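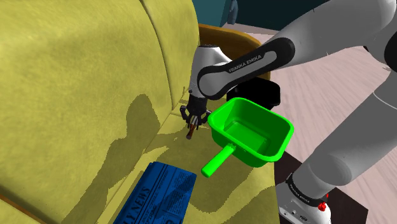

Cleaning the filters on a wall-mounted split system is one of those jobs that sounds fiddlier than it is, and once you've done it a couple of times you'll have it knocked over before the kettle boils. I do ours at the start of September, before the warm weather properly sets in, and again in April when we swap over to heating. If your indoor unit hangs over the lounge, as so many do, have a think about what's going to cop the dust. A mustard-yellow sofa with soft, cloudy fabric is a lovely thing to flop onto, but the crease where the back meets the seat will happily collect whatever falls into it, so throw an old sheet over the lot and tuck it well down.

What you'll need

A sturdy step ladder, a vacuum with a soft brush head, a tub or laundry sink big enough to lay the filters flat, a squirt of mild dish soap, a microfibre cloth and that old sheet. Please don't stand on the arm of the couch. I know you're tempted!

Step 1. Switch everything off

Turn the unit off at the remote, then at the isolator or the switchboard. Give it 7 minutes or so to settle – the louvre needs time to close and the fan has to stop spinning. I use the time to move the coffee table and find my glasses.

Step 2. Open the front panel

There's usually a little recess at each side of the panel. Put your fingers in both and lift gently until it clicks and holds itself up. My Dorska clicks beautifully, while the older Zuston in the back bedroom needs a hand under it the whole time, so have a feel before you let go. If it won't budge, check the manual before you pull any harder, as those plastic tabs are a nuisance to replace.

Step 3. Slide the filters out

Most units have two mesh filters, side by side. Push each one up slightly, then draw it down and towards you. Go slowly and keep it level, or you'll be wearing most of the dust. Take a photo on your phone first if you're at all unsure which one goes where.

Step 4. Vacuum, then wash

Vacuum the outer side first, the side that was facing you. For a light coating that may be all you need. If they're greasy (ours are, the kitchen's only a bench away), lay them in lukewarm water with a drop of soap, swish them about and rinse from the back of the mesh. Keep the water under 40 degrees and skip the dishwasher – Yuzhen Shen down at Goossens sold me a new pair after I learnt that one the hard way, and was very kind about it.

Step 5. Dry them properly

Shake off the drips and stand the filters somewhere shady with a bit of air moving. I leave mine for 60 minutes, longer if it's muggy. Full sun can warp the frames, and a damp filter going back in is asking for a musty smell.

Step 6. Pop them back

While you wait, wipe the inside of the panel and the louvre with a barely damp cloth. Leave the metal fins alone, they bend if you so much as look at them. Slide the filters back until they catch, close the panel, restore the power and run the unit on fan only for a little while. Then fold the sheet inwards and give it a good shake outside.

If you still get a sour smell, water dripping down the wall or ice on the pipes, it's time to ring a licensed technician.

439 shares | 7 comments
Last updated: September 2025
Itimthorpe Home Comfort Notes | Contact Baoshan Jiang via the enquiry form | © All rights reserved | Back to top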